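Baltwood bench for two-arm recording – six months in
Reviewed by Vaida Kairys

I put off buying a proper bench for ages. We were gathering demonstrations on an old office table with the arms clamped to it, and every time somebody leaned on the edge, the whole day's recordings came out a little different from the day before. So when Yanti Ngui found the Baltwood at $589 I said yes before she'd finished her sentence!

First, the good. The wooden top is lovely to work over – pale, easy on the eyes under bright lights, and kind to the grippers when one of us drives them down too hard (usually me). The black rails around it hold both arms firmly, and I've only had to tighten the mounts twice. We aim for 200 good runs of a task before we train on it, and on the old table that took us 6 days. Now it takes 4, mostly from not having to throw so many away.

Our current job is shoes, or really pink slides, which have to be lifted and set down neatly in pairs on the raised platform at the back.
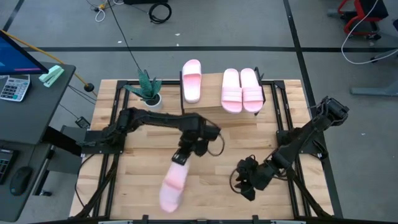 Cables are my one real grumble. You get no clips or channels at all, and for this money I'd expect a handful in the box. The instructions are thin too, and Bonifacio Soler ended up redoing the left rail on a Saturday.

Still, I'd buy it again, and we've asked for a quote on a second one. Four stars.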